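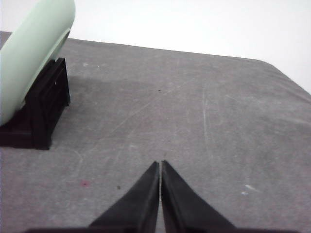
Welterari Opens Enrollment for Online Course in Dialogue and Scene Structure

Fifteen-week program covers short fiction and the novel; first session begins in November

Welterari, a provider of online instruction for fiction writers, has opened enrollment for a 15-week course in dialogue and scene structure. The course is intended for writers who have completed at least one draft of a short story or the opening chapters of a novel. No prior coursework is required.

The program was developed by Oluf Lauritsen, who directs the fiction curriculum at Welterari and has edited short story collections for the small press Narari. It replaces the self-paced dialogue unit that was formerly part of the general fiction course. Writers who completed that unit may enroll in the new course and will find that most of the reading list has changed.

"The old unit treated dialogue as a line-level matter: tags, punctuation, contractions," said Lauritsen. "Most of the manuscripts we received had clean lines and scenes that did not move. The new course starts with the scene and works down to the line."

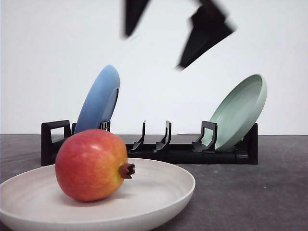

Course Structure

The course is divided into weekly units. Each unit contains one lecture in written form, one assigned reading and one exercise of up to 800 words. Exercises are submitted through the course site by 6 p.m. Eastern time on the closing date of the unit. Late exercises are accepted but do not receive written comments.

The opening units deal with scene boundaries: where a scene starts, what has changed by its last line, and how much summary can stand between one scene and the next. The middle units cover spoken exchange, including interruption, indirect answers, reported speech and scenes with more than two speakers. The closing units are set aside for revision of a single piece chosen by the student.

Each student receives written comments from an instructor on every exercise submitted on time, and from 2 fellow students on the revision piece. Comments follow a fixed form that asks the reader to mark the point at which attention dropped, the line that carried the most information, and any speech that could be assigned to a different character without loss. 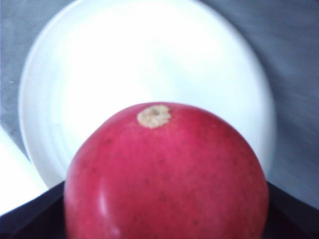 Red fruit with speckled skin

Results of the Trial Session

A trial session of the course was held in the spring with 100 students. Participants wrote and revised scenes under the same schedule that will apply to the public session. Instructors logged 247 scenes as complete, meaning that a first version and at least one revised version were on file.

Two changes were made after the trial. The unit on dialect and regional speech was moved from the first half of the course to the second, after students reported that it distracted from the work on scene boundaries. The upper limit for the revision piece was also raised, from 2,500 words to 4,000 - a length closer to what magazines commonly accept.

"Students asked for more room at the end and fewer topics at the start," said Lauritsen. "Both requests were reasonable and we made the changes."

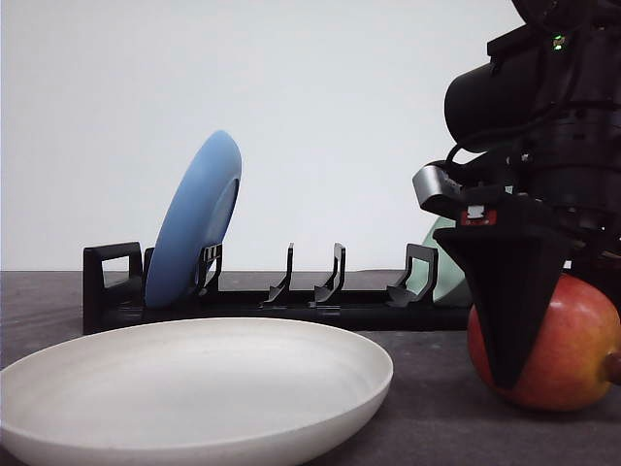
Course materials are delivered through Liyanage, the reading and annotation software that Welterari uses for all of its programs. Liyanage runs in a standard web browser and does not need to be installed. Manuscripts may be uploaded as plain text or in common word processor formats. Line numbers are added on upload so that comments refer to the same place in every copy.

Enrollment and Fees

Places are assigned in the order in which completed forms are received. The fee may be paid in full or in two installments, the second due at the start of the revision units. A student who withdraws before the second unit opens receives a full refund, less the processing charge listed on the form.

A limited number of reduced-fee places are funded by the Dilemon Fund for New Fiction. Applicants for these places should submit a writing sample of no more than 1,500 words with the enrollment form. The sample should contain at least one scene with dialogue. Poetry and screenplays are not eligible.

About Welterari

Welterari offers online courses in short fiction, the novel and manuscript revision. Its instructors are working writers and editors. Questions about enrollment, reduced-fee places or press copies of the course outline may be sent through the contact form on the Welterari site.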